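From: Ye-ji Nam
To: stirell-users list
Subject: Re: [stirell-users] Right gripper holds force after release command

Replying to the list so this ends up in the archive. Quoted part first, my findings after.

> We run two arms with the soft fingers and the Ivent wrist controller.
> On cushion placement the left gripper opens on command and the right
> one stays closed. The arms then go to the retract pose and the pillow
> goes with them, hanging from one side. No fault is raised. The log says
> both grippers reported "open". Cycling power clears it for a while.
> Has anyone seen this with the Didside driver, or should I be looking
> at the fingers?
>
> Rantala test bench

We have seen the same thing, and in our case it was the driver and not the fingers. I spent most of Tuesday on it.

Our setup is close to yours: two arms, soft segmented fingers, tidy-up task on a living room sofa. The pillow is squeezed from both ends, carried over the seat, lowered, and released. Out of 300 placements the right side failed to let go on 10. In all of them the log showed "open" for both sides before the arms moved.

What happens, as far as I can tell from the bus trace:

1. The planner sends release to left and right in the same cycle.
2. The left controller answers with its measured state.
3. The right controller is still busy with a grip force update. It drops the release and does not send an error.
4. The driver has a 24 ms timeout on the reply. When it expires, the driver fills in the commanded state as if it were the measured one.
5. The planner sees open/open and starts the retract.

Step 4 is the real fault. A missing reply should never turn into a good reply. Step 3 is bad behavior too, but with a correct driver it would only cost you a retry.

Power cycling helps because it puts the two controllers out of step again. They drift back together after a while and the overlap returns. I could force the failure by raising the force update rate on the right side only.

The safety side needs a mention. With a pillow the result is a dragged pillow. In one of our runs the arm pulled it back toward the torso and it jammed under the elbow link, and the joint torque limit stopped the motion. That limit was the only thing that worked as designed. If the fingers had been closed on a loose throw or somebody's sleeve, the retract would have started just the same. I would not run this task with a person in reach until the driver is changed.

Workaround we are using now:

– Stop force updates on both sides before sending release.
– Send release to one side, wait for a measured reply, then the other.
– Treat a timeout as unknown and hold position. Retry up to 3 times, then stop and ask for an operator.
– Check the finger pressure reading against the reported state before any retract.

The last check adds a short pause per placement and is worth it. We have had no stuck release with these in place, but the run is still short, so take that for what it is.

I have sent the trace and a small patch to the Didside maintainers. The patch only covers the timeout handling. The dropped command has to be fixed in the Ivent firmware, and I have no date for that. If you can post your force update rate and firmware version, I can check whether your numbers fit.

Ye-ji
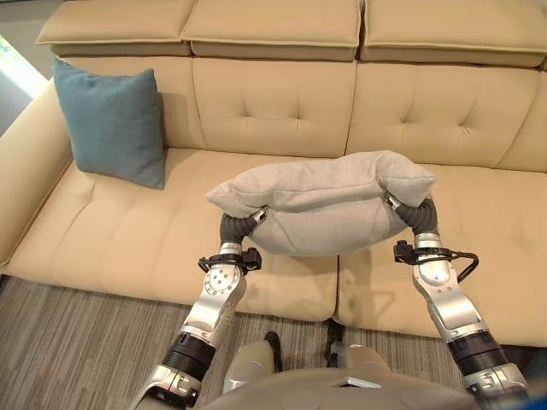
Is it enough to make the driver timeout longer?
A longer timeout only makes the fault less visible. The dropped release never gets a reply, so the driver would still report the commanded state, just later.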